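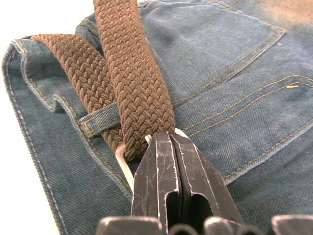 Medport, August

Belt removal with a tug check after the grasp: write-up and results
Posted in: Manipulation / Cloth and soft goods

twillseeker
Thread starter

Putting this up for comments before we write it properly. The task is pulling a belt out of a pair of jeans on a table with one arm, a parallel gripper and a wrist camera. It comes out of the garment sorting work at Lemieux, where belts left in trousers have to come out before anything else happens to them.

The wrist view at the top is the grasp we want. Fingertips closed on the metal ring and the end of the braid together, belt still under the loop, jeans lying flat. The whole method is about deciding whether a grasp like that is worth pulling on.

The baseline policy (we call it Flokon) is trained on 466 teleoperated demonstrations and takes the wrist camera plus joint positions. It gets to the buckle reliably. What it does badly is the next part. It closes, lifts and pulls along the belt whether or not it has the buckle. A lot of the time it has a fold of denim as well, so the jeans come along, or it has only the outer cords of the braid and they stretch and slip out.

The change is small. After the fingers close, the arm makes a 2 cm pull in the direction the policy was about to go anyway, then stops. We record the wrist force over that motion and the image before and after, and a small classifier says go, let go and try again, or shift along the belt and try again. The classifier was trained only on tugs from the demonstrations and from the baseline's own failures. Nobody hand-labelled the forces. The label is whether the belt end cleared the first loop.

We ran 130 evaluation trials, split evenly between the baseline and the version with the tug. Same jeans, same belts, start poses drawn from one list and shuffled. The baseline cleared the first loop in a little under half of its trials. With the tug it was closer to three quarters. Full removal is lower in both cases and the gap is narrower, mostly because both versions get stuck on the loop at the centre of the back.

Happy to answer questions on any of it.

prairie_servo

Good to see a plain baseline in one of these. Which signal is doing the work, the force or the second image? If you're taking another picture after the cloth has moved, you may be getting most of the gain from that.

twillseeker

Force does more. With the image pair alone, the offline classifier confuses "has the ring" with "has the ring and a pinch of denim" quite often. In the wrist view the fingers cover the spot you need to see. Look at where the ring goes under the fingertips in the picture, you get the curve on the left side and a glint to the right and the rest is hidden.

With force alone it's nearly as good as both together. The image pair helps with stretch. An elastic braid gives a slow ramp, and so does denim sliding on the table.

K_Halyard

I don't think the comparison is fair as described. The tug version gets to let go and try again. The baseline gets one go. Any policy that's allowed a second attempt will beat one that isn't, even if the decision to retry is a coin flip. You need a baseline with random retries, or one that always retries once.

twillseeker

Fair point about the random retry, and we don't have that condition. The baseline can regrasp if it wants to, there's no rule stopping it, and it was trained on demonstrations that include regrasps. It just hardly ever does.

K_Halyard

"Can but hardly ever does" is the same as one go for the purposes of the number. I'm not saying the tug is useless. I'm saying you can't tell from this how much is the tug and how much is the second chance.

Brock McKinnon

I ran the trials so I'll add what I can. K_Halyard is right that the condition is missing. We do have something partial. In the tug trials we logged the first decision, so you can look only at trials where the classifier said go the first time and never used a retry. Those cleared the first loop more often than the baseline did overall. That's selection, of course, the classifier is picking the easy ones, but it does show that the go decision means something.

I'll set up the random retry condition. Resets take roughly 20 seconds if the jeans haven't moved much and a good deal longer if the belt has to be threaded again, so it's an afternoon's work.

prairie_servo

Could you match the retry rate as well? Have the random version let go as often as the classifier does. Otherwise the argument will just move to that.

Brock McKinnon

Yes, that's the plan. Same rate, drawn per grasp.

oldmate_grippers

Different question. Those fingertips look like they've had a hard life. The black finish is scratched through to lighter metal along the edges. Has anyone checked how much the tip surface matters? We had bare metal tips on a webbing job and swapped to a thin urethane pad, and half our slip problems went away without touching the software.

twillseeker

We tried pads early on. They held the braid better and they also held the denim better, which is the last thing you want when you're trying to slide a belt under a loop with the tips right against the fabric. Bare tips slide over the twill. It's a trade and I wouldn't claim we've explored it.

oldmate_grippers

Makes sense for denim. I'd still try a pad on the inside faces only, with the outer faces left bare.

twillseeker

That's worth doing. I'll put it on the list.

Brock McKinnon

Adding to that, wear on the tips is one reason we shuffled the conditions instead of running all of one and then all of the other.

lint_roller

How does it do on a leather belt? A braid like this one is about the friendliest thing you could choose. It's chunky and there's texture everywhere for the camera.

twillseeker

Friendly to see, less friendly to pull. The stretch is what makes the force hard to read. But your main point stands. We used 2 belts in the evaluation and they're both braided, so I won't say anything about leather. The Drarkonon set has leather and canvas belts in it and we'd like to run on those, but the camera sits at a different height on their rig and Flokon falls over when the view changes that much.

K_Halyard

Then I'd put "braided belts" in the title. People will read "belt removal" and assume more.

twillseeker

I'd rather put it in the abstract than in the title, but I take the point.

K_Halyard

We disagree on that, then. Titles are what get cited.

prairie_servo

What goes wrong at the back loop?

Brock McKinnon

Two things mostly. The jeans bunch up in front of it, so by the time the belt end gets there the loop is folded over and pinching the braid. And the pull direction is wrong. The policy pulls along the belt as it saw it at the start, and by then the belt has curved. The tug doesn't help because the buckle grasp is fine. The force goes up, the classifier says the grasp is solid, and it is, and the jeans slide across the table.

A second tug further into the pull might catch it. We haven't trained that.

lint_roller

Or hold the waistband down with something. A second arm or a weight.

Brock McKinnon

A weight works when I put one there by hand. It isn't part of the method, so none of the counted trials used one.

twillseeker

Updating the first post's list of things to do: random retry at a matched rate, inside pads only, a later tug for the back loop. The retry numbers will go in this thread when Brock has them. Until then please read the difference between the two versions as tug plus retry together.

K_Halyard

Thanks, that wording is fine by me.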